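Slipping grip fault traced to a worn pad clip, and the fix is already on the bench

Seklow, March 16, 2025

The laundry-handling team at Tunar is back at work this week after a fault in its hand-held grippers brought a month of cloth trials to a halt, and the story of how they found it is a good one for anybody who has ever fought with a machine that works perfectly until someone is watching.

Tunar builds grippers for soft goods: sheets, shirts, napkins, towels, all the floppy things that robots still find so hard to pick up. People carry the grippers by hand through ordinary folding and sorting jobs, a camera on each one records what the jaws do, and the recordings are used to teach a robot arm the same moves. It's painstaking work and wonderfully simple at heart. You pinch, you lift, you put it down somewhere else, and then you do it again with a different cloth on a different surface.

The trouble started with dropped corners. Kathleen Mac Mathúna, who runs the trials, saw the first of them in a batch of recordings made on thin white fabric. The jaws would close, the cloth would come up, and then one side of the fold would creep out from between the pads. On thick fabric it hardly ever happened. On thin fabric it happened often enough that she pulled the whole batch.

"My first thought was that we were being sloppy," she said. "You get tired, you squeeze a little less. So we did it all over again with fresh hands and a fresh pot of coffee, and we got exactly the same creeping."

Out of 300 lifts in the repeat session, 81 ended with the cloth slipping partway or falling. The team had been used to losing a handful.

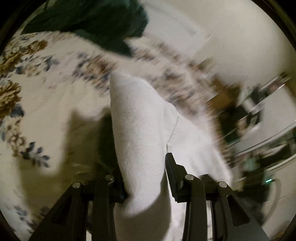
White fabric pinched between the jaws of a hand-held gripper, with a floral textile behind.

What made it so puzzling was that the gripper passed every bench check. Sorin Nikolovski, the mechanical engineer on the project, put it through the standard closing test, in which the jaws shut on a flat metal gauge and hold it for a set time. Good numbers, every time! He swapped the springs anyway, cleaned the pivots, and ran the test again. Good numbers again. Two more grippers from the same build went through the same routine, and both came out clean.

The answer came from the pads. Each finger on this model ends in a removable pad with fine ridges on the gripping face, and each pad is held in place by a small clip at the back. Under a straight squeeze the clip has nothing much to do. Under a sideways pull, the kind you get when a piece of cloth is dragged off a table and its own weight hangs over to one side, the clip has to stop the pad from rocking. On the faulty grippers the clips had worn just enough to let the pad tilt. The ridges then touched the fabric along one edge only, and the cloth walked out.

Nikolovski found it by feel. He had a gripper closed on a napkin and was tugging the napkin left and right while he talked to a colleague on the phone, and he noticed a faint click under his thumb each time he changed direction.

"I hung up on the poor man," he said. "I called him back an hour later and told him he'd been present at a great discovery. He took it well."

The metal gauge had hidden the problem completely. It is stiff and flat, it pulls on nothing, and it seats the pads squarely as the jaws close, so the bench test was in effect fixing the fault for as long as the test lasted. Krum Pavlović, who wrote the original test procedure, has been very good-humored about that. He has already rewritten it. The new version keeps the gauge and adds a strip of cotton with a weight sewn into one corner, which is pulled to the left and then to the right while the jaws stay shut.

All 40 grippers in the current build have now been through the new test. The ones with worn clips have been taken out of service, and replacement clips are being made by Gashi, the machine shop down the road that turned out the first set. The new clip is a little thicker at the bend, where the wear was showing, and it has a lip that catches the back of the pad. Pavlović had an early one on his desk and was happy to pass it to anyone who came within reach.

No one was hurt, and with a hand-held tool the risk was never high. A dropped napkin is a dropped napkin. But the same pad and clip are used on the arm-mounted version, known in the shop as Jarkik, and that is where the team got serious in a hurry. An arm moves faster than a person does, and it carries on with its motion whether or not the cloth is still in its grip. If a fold slips partway, a long piece of fabric can trail into the joints or sweep things off a table. A loose pad could also come off altogether and be thrown.

Areti Kokkinos, who looks after safety for the arm, stopped it the same afternoon Nikolovski made his find. She took it off the schedule, had the pads removed and tagged, and sent a note to the two outside labs that have been trying the arm-mounted jaws, asking them to do the same. Both confirmed by evening. Neither had seen a pad come loose, though one of them wrote back that they'd been wondering why their pillowcases kept landing crooked.

"I love that reply," Kokkinos said. "They had the fault and they'd made peace with it. People are so forgiving of machines when the job is laundry. I want them to complain sooner."

She has now added a simple check to the start of every arm session. The operator closes the jaws, takes each pad between finger and thumb with the drive power off, and tries to rock it. Any movement at all means the arm stays off until the clip is replaced. It takes less than a minute, and it needs no tools.

Then there's the question of the recordings. Months of material were made with grippers from this build, going back to October, and some of it will contain slips caused by a tilting pad. The team's first instinct was to throw out anything doubtful. Costel Petkov, who manages the recordings, talked them out of it, and his argument is my favorite part of this whole affair. A slip is worth having, he says, so long as you know it is a slip. A robot that has only ever been shown perfect lifts has no idea what to do when the cloth starts to go, and people are terrific at that part. They feel it sliding, and they squeeze harder or lower the cloth or get the other hand under it, all without thinking.

So Petkov is sorting the material instead. So far he has gone through 128 recordings by eye, marking the point where the cloth begins to creep and what the person does next. The clean lifts go back into the main set. The slips go into a set of their own, with a label for the pad fault, so that a later reader doesn't mistake them for bad handling. He says the thin fabrics are the slowest to review, because a small fold can hide the pad from view at just the moment he wants to see it, and a quick hand movement will smear whatever is behind the cloth.

He's asked the people doing the lifts for one change in habit. After closing the jaws, he'd like them to pause for a beat before moving off, which gives him a steady look at the fold and the ridges together. Mac Mathúna has agreed to that for half the sessions. She wants the other half left alone, on the grounds that people folding laundry at home don't pause for anybody.

Trials on thin fabric have restarted with the grippers that passed. Early sessions look good, Mac Mathúna said, though she won't give a figure until the new clips are fitted and the same lifts have been repeated from scratch. The arm stays parked until Kokkinos signs off on the thicker clip. She plans to have it pulled sideways for a full day on the bench first, with bedsheets.

Labs and workshops that have a Tunar gripper with removable ridged pads are asked to rock each pad by hand before the next use and to set aside any that move. Replacement clips will be sent out free of charge when the Gashi batch arrives, and the old clips should be mailed back in the same envelope. Nikolovski wants to measure every one of them.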